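April, the back room at Fostside

Morning

Got in a little after seven and had the building to myself until nine. Cold in the hall, fine in the back room once the heater had run for a while. The plan was to get through the shelves along the window wall and leave the table for after lunch. I mostly kept to it.

The top two shelves were paper. Old delivery notes, three copies of the same floor plan, a Findia catalog with half the pages stuck together. I kept one floor plan and the delivery notes from this year. The rest filled two bags and they were heavier than they looked, so I took them down one at a time.

Third shelf was the jars. I have been putting the jars off since winter. Most of them had no label, or a label that had nothing to do with what was inside. I tipped each one into the lid of a shoebox, picked out the screws and washers, and put what was left in a tray to look at later. Found the spare key for the cabinet at the bottom of a jar marked "felt pads". I had already paid for a new one. It was 22 dollars and the man at the counter made me wait while he found the right blank.

Swept under the shelves. Moved the heater to do it and then could not get it to sit level again - one foot is shorter than the others, or the floor dips there. Folded a piece of the old floor plan and put it under. It holds.

Lunch

Ate on the back steps. Cheese sandwich and the last of the soup. The Vurley delivery came while I was out there, two boxes instead of three. The slip says the third is following. These are the divided trays, 100 compartments to the box if the label is right, and they are shallower than the old ones. I would have liked them deeper. They do stack without sliding, which the old ones never did.

Called Tawfik about the missing box and got the machine. Left a message with the order number. I should have had the slip in my hand before I dialed, and ended up reading it out with the phone held under my chin.

Afternoon

Washed the new trays in the sink and left them upside down on towels. The labels come off if you leave them in warm water for ten minutes. If you pull them dry they tear and leave a gray patch, and I did that with the first two before I learned.

After that I went back to the tray from the morning and sorted by color, then gave up and sorted by size, then went back to color. By color is quicker to do and by size is quicker to find things afterward. I am going to live with color. There were 65 pieces in the end that matched nothing else, and those went in a bag with a question mark on it.

My back started complaining at about the time it always does. I sat for a bit and wrote the labels sitting down. My handwriting gets worse with every label and the last few will have to be done over. The thick pen is nearly dry. Add to list: thick pen, hand soap, shelf paper (200 inches should do both walls, measured twice), something better than a folded plan for the heater.

Rained hard for a quarter of an hour and the gutter over the door ran over again. Put the bucket out.

I did not get as far as I wanted with the tabletop. The white surface shows everything, every crumb and pencil mark, and I do like it for that - when a thing gets dropped on it you can find it again. There are still a few small colored pieces scattered across the middle, between the two arms. I looked at them for a while at the end of the afternoon and decided they could wait for the morning.
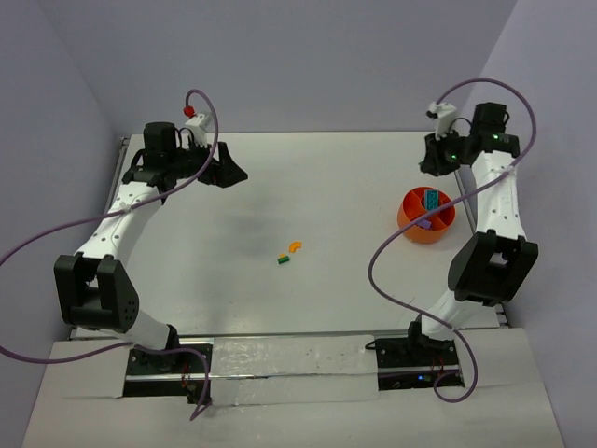
Evening

Home by six. Feet sore. Made eggs and ate them standing up, then did the dishes from yesterday as well as today.

Tawfik had called back while I was on the bus. The third box was put on the wrong truck and should reach Fostside before the end of the week. No charge for the delay, they said, as if there might have been one.

Went through the list again and crossed out shelf paper. There is a roll in the hall closet, I am nearly sure of it, behind the vacuum. Will look before I buy more.

Tomorrow: small pieces off the table first, then redo the bad labels, then the bottom shelf. Take the good scissors in with me. Bed early.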